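Wunport Pocket Reader, Science Fiction Bundle
Sold by Prendstead Books & Readers

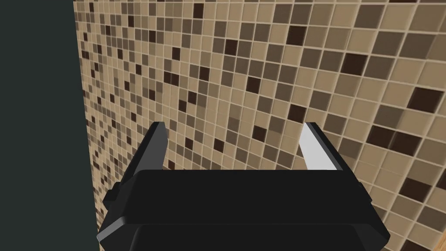

The bundle comes with the Wunport Pocket Reader and the complete Jinus Cycle already loaded, all 5 novels plus the short prequel. You don't need an account to start reading. Charge the reader, turn it on, and the books are on the first page of the library.

The Jinus Cycle is a far-future series set on a freight route between two colonies that stopped speaking to each other before the first book begins. It is slow to get going and has a large number of characters. Readers who like trade disputes, ship maintenance and long family grudges tend to do well with it. There is some violence in the third book and a little strong language throughout. We suggest it for adults and older teens.

The edition is the corrected text from Fikre, which fixes the chapter numbering in book two and puts back the glossary that was left out of the paperbacks. Total length is 3,042 pages at the default type size. At the largest size it will be a good deal more.

About the reader

Gray-scale screen with front light
Page buttons on both sides
Holds around 2,000 books of ordinary length
Reads EPUB, PDF and plain text
Charges by USB, cable included, wall plug not included
No speaker and no headphone jack
Warranty: 2 years from date of purchase

Large PDFs open but are slow to turn, and pages with two columns have to be zoomed. If most of your reading is scanned magazines, the bigger Wunport model is a better choice. The Pocket Reader is meant for novels.

You can add your own books by plugging the reader into a computer and dragging the files into the Books folder. Books bought from the Prendstead store can also be sent over Wi-Fi. Library loans work only if your library offers EPUB files without an app, so check with them before you order.

Changes to this page

Updated February 26, 2019. The bundle now includes the prequel, "A Berth on the Long Side." If you bought the bundle earlier, connect the reader to Wi-Fi and choose Check for Books from the menu. The prequel will download at no charge. It can be read first or last, but it does give away one death in book one.

Shipping and returns

Orders placed now ship in March. We ship to the United States and Canada. A reader can be returned within the period shown on your packing slip if it is undamaged and the box is included. Please reset it before sending it back. The novels can't be returned separately from the reader.

Cases are sold on the accessories page. Cases for the older Wunport readers do not fit.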